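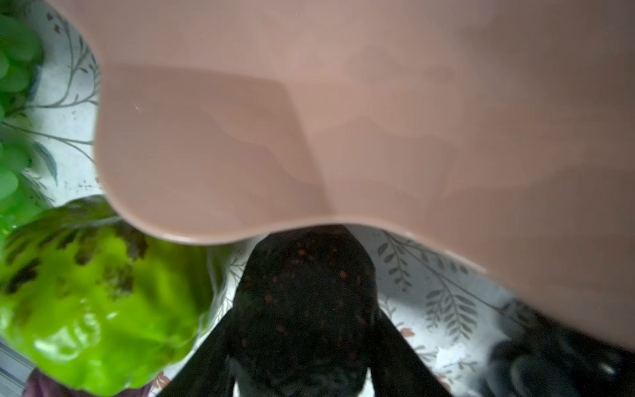

The Wirkano Basin in Dusty Pink

I've been selling kitchen and cleaning bits for long enough to know that nobody gets excited about a plastic bowl. Well, I do! The Wirkano is the one I keep coming back to, and when the dusty pink finally came in I put two aside for myself before I'd even opened the second carton (sorry, but not very sorry).

The color first, because it's what people email me about. Dusty pink is the name on the carton and I think it's fair. It's a soft, grown-up kind of pink with a bit of mauve and beige in it, and it changes with the light. Near a window it goes quite rosy, and in the evening it's closer to tan. If you want a bright bubblegum pink you'll be disappointed, so please don't order it for a kid's party and then write to me about it. The finish is matte with just a little sheen. I like it on a patterned tablecloth, especially a white one with gray leaves, where a shiny bowl would look a bit loud.

What do I use mine for? Salad for a crowd, mostly. Also bread dough, washing spinach, soaking a sweater, and one time a whole weekend of apple peelings. The second one lives under the sink and does the less glamorous jobs, and I've put a dab of nail polish on the bottom so the two never get swapped. I'd suggest you do something similar.

The details

Holds 7 quarts if you fill it right up, though I wouldn't carry it across the room like that.
Molded plastic, one piece, no separate handles.
Wipe it down with a soft cloth and regular dish soap. Skip the scouring pads – they leave shiny tracks on a matte surface and you can't get them out.
Top rack of the dishwasher is fine. I wash mine by hand out of habit.
Not for the microwave, the oven or the stovetop.
Sold singly or as a set of 2.

Will it stain? Tomato sauce and turmeric will have a go at it if you leave them overnight. I made a big batch of curry marinade in January and forgot about it until breakfast, and there was a yellow shadow for a couple of weeks. A paste of baking soda and water took most of it away and the rest faded by itself. Beets rinsed straight off, which surprised me.

They also stack, so a pair takes up hardly more shelf than one. Put a dish towel between them if they're going away for a while, or they can grip each other and you'll be standing there tugging and muttering. Running some warm water over the outer one helps if you forget.

People ask how it compares with the Grurska. The Grurska is deeper and heavier and I still think it's the better choice if you mix by hand with a lot of force. For everything else I reach for the Wirkano, and it's easier to lift down from a high shelf.

We have 26 left in this color and the next delivery isn't booked yet. Orders go out from the Idness shop twice a week, packed in paper. If yours turns up with a crack or a deep scratch, send me a quick photo and I'll get a new one out to you – no need to mail the old one back.

Last updated: Monday, November 14, 2022

We use cookies to remember what's in your cart. By continuing to browse you agree to this. Accept | Manage settings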